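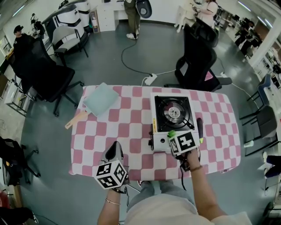
Butane canister behavior at low temperature, part two

In the last post I complained that my portable stove takes forever to boil water on the balcony in winter. Several people wrote to say the burner was dirty. I cleaned it, and the boil time didn't change. The fuel is the problem, and the reason is vapor pressure.

A standard nozzle-type canister holds liquid fuel with vapor above it. The burner runs on the vapor. As vapor leaves, more liquid boils off to replace it, and that takes heat out of the remaining liquid. The can cools while you cook. Plain n-butane boils at 31 F at sea level, so a can that starts the evening at 40 F has very little margin before the pressure drops to nothing useful. Isobutane boils at 11 F, and propane at -44 F. A mix with some isobutane or propane in it will hold pressure longer in the cold, though the propane tends to leave first, and the last third of the can then behaves more like butane.

I tested this with two fuels, the plain butane sold under the Plendeo label and a Darel blend that lists isobutane first. Same stove, same pot, lid on, one quart of tap water. I did 4 runs per fuel, each with a new can left outside overnight. The Darel cans were consistent from start to finish. With Plendeo, 3 of the runs reached a boil and the other one stalled at a simmer, so I shut it off after 15 minutes. The stalled run was also the coldest evening, and I should have recorded the can temperature before lighting. I didn't, so treat the comparison as a rough one.

Starting with a can that has been indoors helps more than I expected. Room temperature fuel gets you through one pot of soup before the chill catches up. My neighbor A-yeong Ryu stores hers in a kitchen cabinet and carries one out when dinner is ready to go on, and she has never bought anything but the cheap kind.

Do not warm a canister with hot water, a heater or a second flame. Do not wrap foil around the stove, and do not use a pan wide enough to hang over the canister compartment. A large pan reflects heat down onto the can, and the pressure cutoff is there to catch a mistake -- it isn't a control. If the cutoff trips, turn the knob off, let everything cool, and use a smaller pan. The same goes for a griddle plate that spans the whole top. And none of this belongs in a tent or a closed room.

A few readers asked about the Jendeck windscreen. I returned it. It fit closely on all sides, and I don't want a close fit next to a pressurized can. A board propped well upwind does enough.

I haven't looked at altitude. Lower air pressure lowers the boiling point of the fuel as well as the water, so the effect should be partly in your favor. I'm going up to the Yáñez cabin in April and will bring a thermometer and two cans of each.

Updated March 2022 to fix the isobutane figure, which I had copied down wrong.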